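### 3.2 Soft furnishings and the evening reset

Households were asked to put the living room back to "how it should look" at the end of the day. No further instruction - deliberate. Oyelaran and El Fassi coded the notes seperately, then compared. Of 400 diary entries, 80 mention a cushion or throw, and 70 of those name its colour. Lamps come up less. Coffee tables mostly as a place to clear.

Respondents in the Gosico units wrote longer entries than those at Kakar. Unclear why. Might be room size, might just be who signed up.

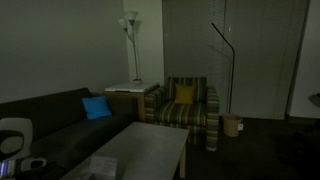

**Figure 3.** Living room, Lamel unit. Sofa, coffee table and striped armchair.

Placement was harder to code than colour. "Centred", "in the corner" and "where it goes" were all used for the same spot, so we fell back on the nearest large piece of furniture. In Figure 3 the bright blue cushion is coded *sofa, back, right end*, and the three-shade lamp goes under *side table*, not *floor*. Leaning cushions counted as placed. Soliman entries were coded the same way, though a few had to be be dropped where the sofa wasn't named at all.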